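Textile Workshop, Plurdale
Notebook 7, entry 338
Subject: Weld on wool and cotton, comparison of tap water and tank water
Entered by: Rūta Šimkus
Present: Agnese Lill, Mareike Brinkmann, Rūta Šimkus

Purpose. The previous weld baths gave a stronger yellow on wool than on cotton, as expected, but the two cotton lots did not match each other. Both had been scoured and mordanted in the same way. The only recorded difference was the water: the first lot was dyed in tap water, the second in water from the 2,000 liter rain tank behind the building. The present work repeats the comparison with the water treated as the variable and everything else held as close as the workshop allows.

Materials. Dried weld, whole tops, from the Kuusk delivery. The bag opened for this entry is the one with the torn corner; the contents were checked for mold and none was found. Potassium alum from general stock. Cream of tartar for the wool only. Soda ash for the scour. Unbleached cotton plain weave, cut across the roll and serged. Wool flannel, white, from the remainder of the Gandix bolt. That bolt is now finished and must not be listed as available in the next inventory.

Scour. Cotton was simmered with soda ash and a small amount of neutral soap until the water ran the color of weak tea, then rinsed and simmered a second time. Wool was soaked in warm water with neutral soap and allowed to cool in the bath. A. Lill noted that the second cotton scour still drew out some color. A third scour was considered and not carried out, as the earlier lots had received two.

Mordant. Alum at 20 percent of the dry weight of fiber for both materials. The wool bath was raised slowly and held just below a simmer for one hour. The cotton was worked in a warm bath, left overnight, and squeezed out without rinsing. Mordanted pieces were kept damp in covered tubs, labeled T for tap and R for rain.

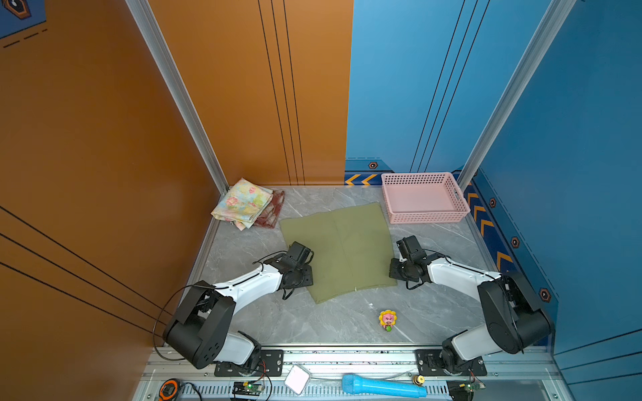

Olive-green cloth on the gray marble-patterned floor.

Dye baths. Two stainless pots of equal size were used. Chopped weld was tied into muslin, soaked overnight in the appropriate water, and heated gently. The liquor was not allowed to boil. Boiling brings out a brown cast that cannot be removed later, and the spoiled lot recorded in the July entries is attributed to this. The bundles were lifted before the cloth went in. Wool and cotton were dyed in separate turns from fresh liquor so that the wool did not take the greater share.

Observations, wool. T gave a clear, slightly sharp yellow within the first minutes. R was paler at the same point and remained so at the end of the hour. After rinsing, the difference was plain at arm's length in north light. M. Brinkmann judged T to be the better match for the reference card. The undersigned agrees.

Observations, cotton. T was again the stronger, though with a streak along one fold where the cloth had not been opened fully in the bath. R was even but weak. A pinch of chalk was then added to the R bath and the cloth returned to it. The color deepened visibly and moved toward T without quite reaching it.
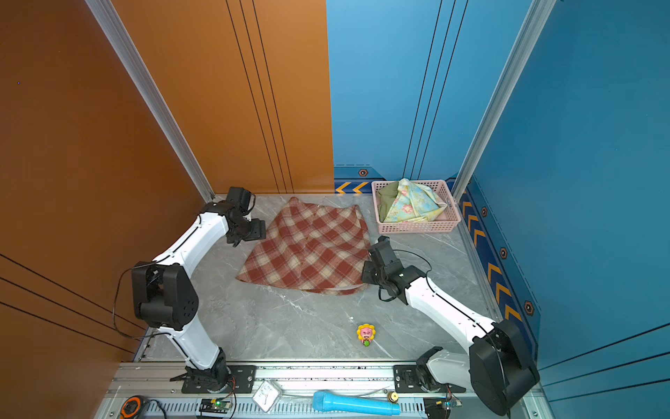 Page last changed: March 31, 2023, 16:42, by R. Šimkus

Interpretation. The results are in keeping with the usual advice that weld prefers hard water. The tap supply at Plurdale leaves scale in the kettles and may be assumed to carry a fair amount of calcium. The rain tank does not. The addition of chalk recovered most of the difference on cotton, and it is likely that a larger addition at the start of the bath would recover the rest. The wool was not tested with chalk and no claim is made for it.

The effect of the scour has not been excluded. Color was still leaving the cotton at the second scour, and any residue may take up mordant unevenly. V. Tzanetos has asked that a thrice-scoured piece be included in the next series, and this has been agreed.

Iron modification. Narrow strips were cut from each cotton piece and dipped in a weak iron bath. All moved from yellow to olive. T gave the deeper olive. R gave a grayer tone that some users may prefer for linings. Strips left in the bath beyond two minutes became dull, and the hand of the cloth was noticeably harsher.

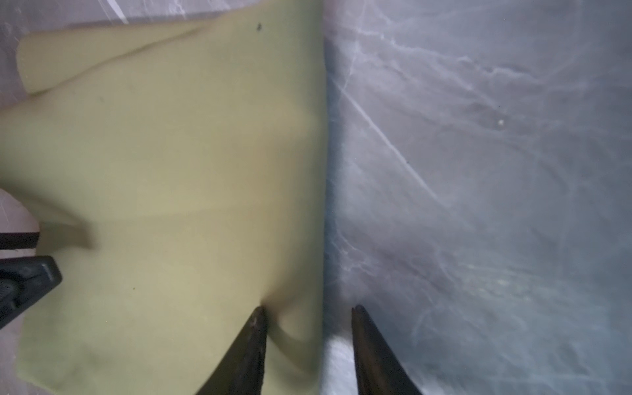 For that reason the iron bath is to remain a short dip, timed by the wall clock, with the rinse tub standing ready beside it. The iron pot and its spoon are marked with red tape and are not to be used for any other work. One of the alum spoons was found in the iron drawer this week. It has been discarded.

Drying and storage. Pieces were dried flat in the shade, away from the window. Half of each was wrapped in acid-free tissue and placed in the dark drawer as a control. The other half is mounted on card for the light test on the south sill, with a strip of blue wool standard beside each. Cards are not to be moved for cleaning. Please clean around them.

Fastness to washing. Not yet done. The Brutavance soap used previously is out of stock, and a change of soap in the middle of a series would make the earlier results hard to compare. Vija Ķēniņš will place the order.

Outstanding items.
Repeat R on cotton with chalk added before the cloth enters.
Repeat R on wool with chalk.
Add thrice-scoured cotton, both waters.
Obtain hardness strips and test the tap supply and the tank on the same morning.
Correct the label on the second cotton control, which reads T and should read R.

Spent weld from both baths was strained and put on the compost. The remaining T liquor is in the cold room in a lidded jar and should be used within the week or poured away.

R. Š.
Read and agreed: A. Lill, M. Brinkmann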